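Okay, awning people, I finally did it. We've had the old travel trailer for years and the canopy fabric has been giving up one seam at a time, so this summer I bought a new one. Going to post the whole saga in case it helps somebody. 1/?

First thing I learned: measure the rail, not the old fabric. My old fabric had shrunk or been trimmed or who knows what, and it came up a good four inches short of the rail it was hanging from. If I'd ordered by that I'd have been sending it right back.

I looked at two brands, Praver and Womus. Praver had the color I wanted (a sandy stripe, very beach snack bar) but only in lengths that were too long for us. Womus would cut to size. So Womus it was, in plain gray, and I've made my peace with gray.

Price with the poles, stakes and bag was $346. The rail was extra and I almost skipped it, then I went out and ran my finger along the old one and found a dent right where the cord has to slide. Bought the rail.

Took it on the Zallstead trip in July, which was 2,052 miles round trip according to the odometer, and I will be complaining about the gas in a separate thread, thank you.

Setup! The listing says one person, easy. First night it took me 23 minutes and I said some words. By the third campground I had it down to less than half that, and that was with a neighbor chatting at me the whole time (nice man, many opinions about tire pressure).

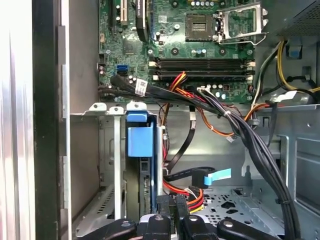
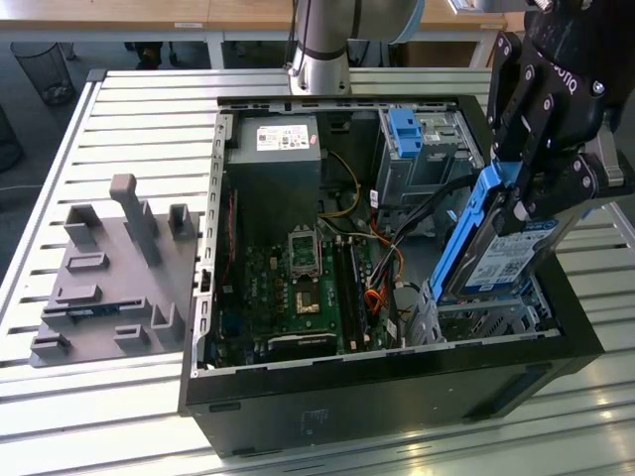
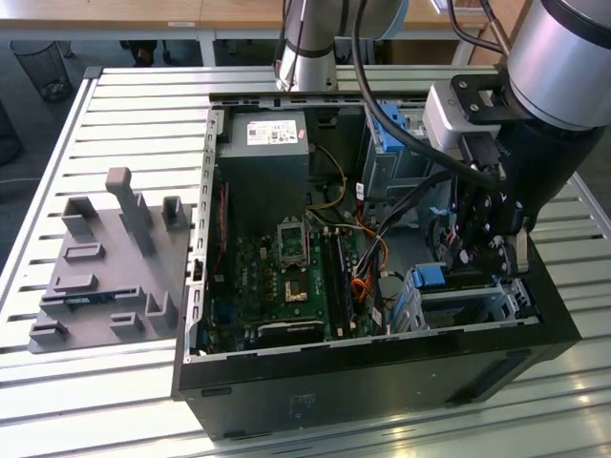
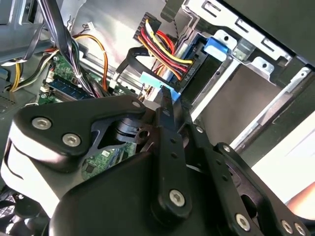
What made the difference was silicone spray on the cord before feeding it in. Just a little on a rag, wipe it down the whole length. It went from a wrestling match to pulling a shoelace through. Please do not use cooking oil like my sister told me to, the ants will find you.

Also, feed from the front of the trailer toward the back if your door is where ours is. I did it the other way twice and both times the fabric snagged on the porch light. There's a tiny rip in the hem now. I put repair tape on it and it's holding so far.

Stakes: the ones in the bag are fine for grass and useless for gravel. I picked up a pack of Kombo screw-in ones at the hardware store and they went right in at the gravel sites. You do want a socket wrench for those, or very strong feelings.

Rain report, because somebody always asks. We had one real downpour and the water pooled in the middle until I dropped one corner pole a few notches. After that it ran off like it's supposed to, straight into my husband's shoes, which he had been told to move.

Wind: I take it down. I don't care what the tag says. I watched somebody's canopy go over the top of their fifth wheel in Zallstead and land on the picnic table at the next site, and I've been a big chicken ever since!

Things I'd still like: side panels for late afternoon, when the sun gets in under the edge and roasts everybody in the chairs. Womus sells a mesh one that zips on. Might be a Christmas present to myself. Might be an October present to myself.

Anyway, it's washed and rolled up in the garage for now. Let it dry ALL the way before you bag it, I hung mine over the fence for two days. If you have questions about measuring, ask me, I have become that person.

Comments

Does the Womus one fit a curved rail or only straight? Ours bends down at both ends.

Seconding the silicone spray. I use it on the window tracks too while I have the can out.

I got the mesh side panel last year. Good in the sun, flaps a lot in any kind of breeze. Get the extra tie-downs.

Waiting on the gas thread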